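Caring for wooden tables: notes from the January talk

Suryani Hutapea's talk on looking after wooden tables drew more people than we had chairs for, and several members who missed it have asked for a write-up. The notes below follow the order of the evening, with a few things added from the questions at the end. Suryani has read them through and corrected two points where I had misheard her.

She began by asking what was on the table at home, meaning the finish. Most people did not know. It matters more than the kind of wood, as nearly everything you do to a table you do to its finish. Modern shop-bought tables usually have a hard lacquer or varnish. Older pieces may have French polish, which is shellac. Kitchen tables and anything sold as "natural" are often oiled or waxed.

To find out, turn the table over or look for a spot on the underside of the rail where the finish has crept round. Put a little methylated spirit on a cotton bud and hold it there for a few seconds. If the surface goes sticky, it is shellac. If nothing happens, it is probably varnish or lacquer. For oil or wax, leave a drop of water on the spot for ten minutes. On wax it tends to leave a pale mark, and on bare or thinly oiled wood it sinks in and goes dark. Always test somewhere you will not mind spoiling. 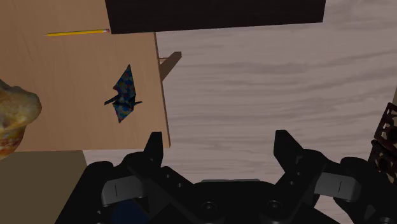

Day-to-day cleaning should be dull. A dry cloth for dust, a barely damp one for anything sticky, then a dry one again. Wring the damp cloth out until nothing drips. A drop of washing-up liquid in a bowl of warm water will shift grease. Suryani was firm about spray polishes. Many contain silicone, which builds up in a film and gets into any small cracks. It looks well enough for years, and then when someone comes to refinish the table the new coat will not sit flat. She has had to strip and seal whole tops for that reason alone.

Wet wipes came in for some criticism too, especially the antibacterial kind. They are made for plastic and tile. Used every day on an oiled table they take the oil out, and the patch in front of each chair goes grey and rough.

Water rings took up a good part of the evening. A white ring means the damp is in the finish and has not reached the wood. Leave it alone for a day or two first, as many will fade. If it stays, lay a clean cotton cloth over it, put a warm iron on top with no steam, lift it after a few seconds and look. Repeat as needed. Do not leave the iron standing. On shellac use no heat at all, and try a very small amount of wax rubbed along the grain with the finest wire wool.

A black ring is a different matter. The water has gone through and reacted with the wood, most often with oak. The finish has to come off before it can be treated, usually with oxalic acid, which is poisonous and needs gloves, goggles and an open window. Suryani suggests most people pay for this or put a fruit bowl on it.

Heat marks behave much like white rings, but they go deeper and the iron may not shift them. Mats with a cork or felt back are better than thin woven ones, which let the heat straight through. Rubber feet on lamps and ornaments can stain some lacquers over time, so put a bit of felt under them.
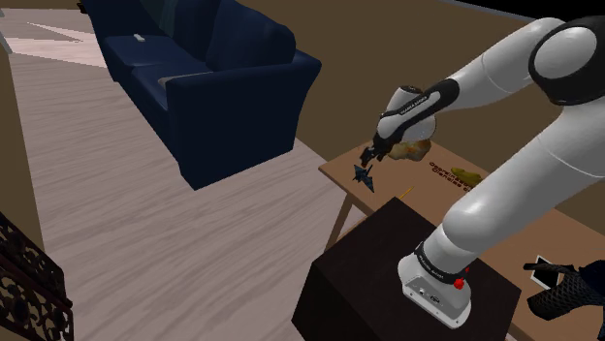

Sunlight was the next subject. Pine and cherry darken in it, walnut gets paler, and most varnishes yellow. None of this does the table harm, but it shows badly if a cloth or a large bowl has sat in one place all summer. Move things now and then. If your table has leaves that are kept in a cupboard, bring them out for part of the year or they will never match the rest.

Central heating does more damage than people expect. A solid top shrinks across its width in a dry room and swells in a damp one, and over a year the change in a wide top can be enough to see. Tops are fixed with slotted brackets or wooden buttons to allow for this. If somebody has screwed the top straight down to the rails, it will split sooner or later, usually in the first cold spell after a new boiler goes in. Keep the table away from a radiator if you can. If you have no choice, leave a gap and do not push one end right up against it.

For a crack that has opened along a joint, do not fill it in winter. It may close by itself in spring, and if it has filler in it the wood has nowhere to go and will split somewhere else. Wait a full year and see what it does.

Oiling was what most of the questions were about. Suryani oils her own kitchen table twice a year. She cleans it, lets it dry overnight, rubs it down lightly with fine paper along the grain, and wipes the dust off. Then she puts on a thin coat of oil with a lint-free cloth, waits twenty minutes, and wipes off everything that has not soaked in. People leave too much on, she said, and then wonder why the table is tacky a week later. Two thin coats with a day between them are better than one thick one. Do both sides of a loose leaf or it may cup.

A safety point that bears repeating. Rags soaked in linseed or Danish oil can heat up and catch fire without a flame anywhere near them. Lay them flat outdoors to dry until stiff, or soak them in water and seal them in a metal tin before they go out with the rubbish. Never leave them in a ball in the shed. 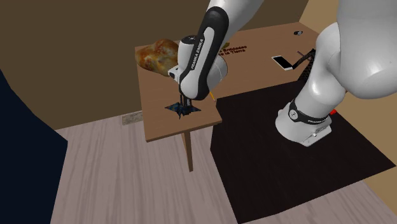 Wobbles were dealt with quickly. First check the floor by turning the table a little; if the wobble moves or goes, leave the legs alone. If it stays, look underneath. Many tables have a corner block with a bolt through it holding each leg, and a half turn with a spanner will often cure the trouble. If a glued joint has come loose, it needs to be taken apart, the old glue cleaned off and fresh glue put in. Squirting more glue into a dirty joint will hold for a month or so and makes the proper job harder. Sawing a bit off a leg should be the last thing tried, and people who start often go on to saw the other three.

When moving a table, lift it by the rails and never by the top. Take the leaves out first. If it has to go through a doorway on its side, put a blanket down and do not let its weight rest on two legs, as that is how the joints get broken.

Scratches depend on depth. If you cannot feel it with a fingernail, a coloured wax will hide it well enough. For dents where the wood has been pressed in and not cut, a damp cloth and a warm iron will raise the fibres, but only on bare or oiled wood. On a varnished top the steam cannot get through, and you may end up with a white mark as well as the dent.

Ileana Zamfir asked whether old woodworm holes were a reason to turn down a table she had been offered. They are not, if the insects have gone. Put the table on dark paper for a few weeks in early summer and look for fresh pale dust. Knocks can shake out old dust, so leave it undisturbed. If there is none, wax over the holes or leave them be.

The supper collection on the night came to £232, which will go towards new lighting over the long bench. Suryani has agreed to run a practical session on oiling and waxing. It is limited to 30 places at £2 each to cover cloths and oil, and you are welcome to bring a small piece of your own, such as a stool or a chopping board. Please do not bring a table. Names to the front desk, please, or on the sheet by the door.

Her handout, which runs through the finish tests and lists which products to use on what, can be had on paper from the same place. There is a large-print copy too.

Posted May 1, 2023

Comments

Pat W.
Very useful, thank you. I tried the iron on a white ring that has been on our dining table for years and it has nearly gone. I used an old pillowcase as the cloth.

GrahamT
Does the advice about silicone sprays apply to the ones that say beeswax on the tin? Mine says "with beeswax" but the rest of the label is too small to make out.

Suryani Hutapea
Graham, some do have silicone in as well. If it comes out of an aerosol I would leave it. Plain paste wax once or twice a year is plenty on a waxed table, and a varnished one doesn't need any.

hilary_m
Could the session be repeated in the evening for those of us at work? I would bring a bread board.

Ileana Zamfir
I took the table. No dust so far but it is early days. One leg has been mended with what looks like a bicycle bolt.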